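FLENDSTEAD VILLAGE HALL MANAGEMENT MEETING

Minutes of the meeting held in March in the Small Room, commencing at 7.30 pm 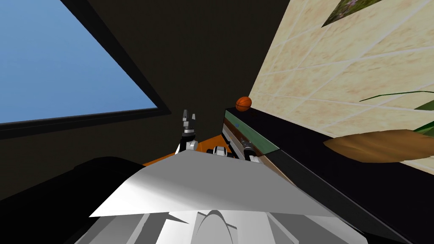

Computer-rendered interior: window, dark wall and tiled wall

1. Apologies
Apologies were received and accepted from two members.

2. Minutes of the previous meeting
The minutes were approved as a correct record, subject to one amendment. Under item 6, "Narneck Lane" should read "Narneck Road". The Chair signed the minutes.

3. Matters arising
3.1 The new lock to the side gate has been fitted. Keys have been issued to the playgroup and to the short mat bowls club. The history society has yet to collect its set.
3.2 The letter to the parish council concerning the verge opposite the entrance has been sent. No reply had been received at the time of the meeting.

4. Finance
The accounts for the quarter were presented and noted. Hire income was slightly below the same quarter last year, the difference being chiefly attributable to the cancellation of the dance classes. The invoice from Wickramasinghe Electrical for £179, in respect of the replacement emergency light in the corridor, was approved for payment.

5. Hire charges
Members considered whether the hourly rate should be raised. It was noted that the rate at Narneck is higher, but that the hall there has a larger car park and a stage. After discussion it was resolved that the rate for regular users remain unchanged until the autumn, and that the rate for private functions be increased with effect from the next booking year. Bookings already confirmed will be honoured at the existing rate.

6. Heating
The boiler was serviced by Bronon Heating. The engineer advised that the pump is noisy but serviceable. Two quotations for its replacement are to be obtained and brought to the next meeting.
ACTION: Secretary

7. Kitchen
Several hirers have reported that crockery is being returned to the wrong cupboards. Labels are to be fixed inside the doors. The request from the lunch club for a second urn was deferred.

8. Correspondence
A letter was received from a resident of Narneck Road regarding car doors and conversation late in the evening. It was agreed to reply expressing regret and to remind hirers that the premises must be vacated by 11 pm.
ACTION: Chair

9. Any other business
The piano is due to be tuned. The noticeboard key is missing and members were asked to check at home.

10. Next meeting
To be held in May at 7.30 pm.

The meeting closed at 9.05 pm.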